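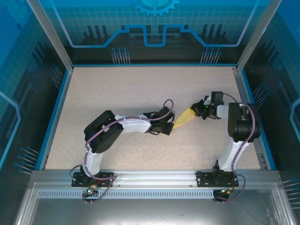
Enseñanza por demostración (robótica)

Enseñanza por demostración: método para transmitir una tarea a un robot sin programarla línea a línea. Una persona la ejecuta guiando el brazo con la mano (enseñanza cinestésica) o a distancia, y el sistema guarda posiciones, apertura de pinzas y vídeo.

Variantes

Guiado directo. Barato, intuitivo. Problema: la mano del instructor sale en las cámaras y tapa cosas. Con dos brazos a la vez, incómodo.

Teleoperación. Mandos, guantes o un par de brazos maestros que los otros copian. Habitual en tareas bimanuales, p. ej. estirar o doblar tela.

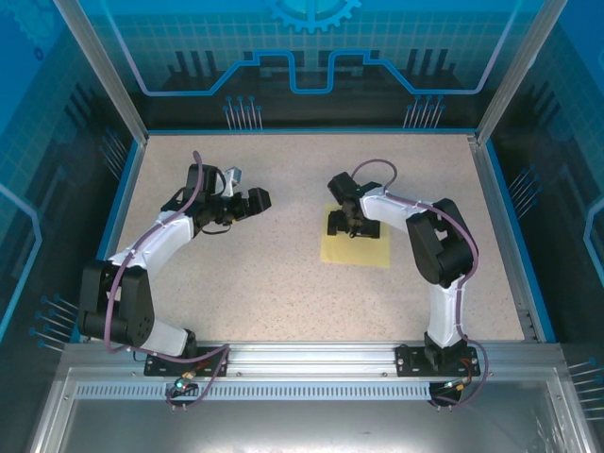
El retardo entre mando y brazo cansa al operador, y un operador cansado graba peores demostraciones. Turnos de 30 minutos en el proyecto Sernuden. Tambien influye la falta de tacto: sin retorno de fuerza se aprieta de más.

Datos

Sernuden reunió 2.351 demostraciones; tras la revisión quedaron 2.176. Se descartan caídas, pausas largas, agarres dudosos. Criterio discutido, ver abajo.

Críticas

Depurar tanto deja al robot sin ejemplos de cómo recuperarse de un fallo. 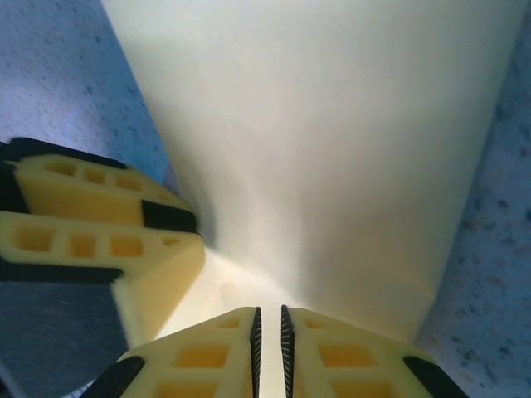 Según Chutima Yimyam, los errores corregidos sobre la marcha deberian conservarse, marcados aparte, porque son lo más útil que graba un operador.

Véase también: aprendizaje por imitación, háptica, brazo maestro.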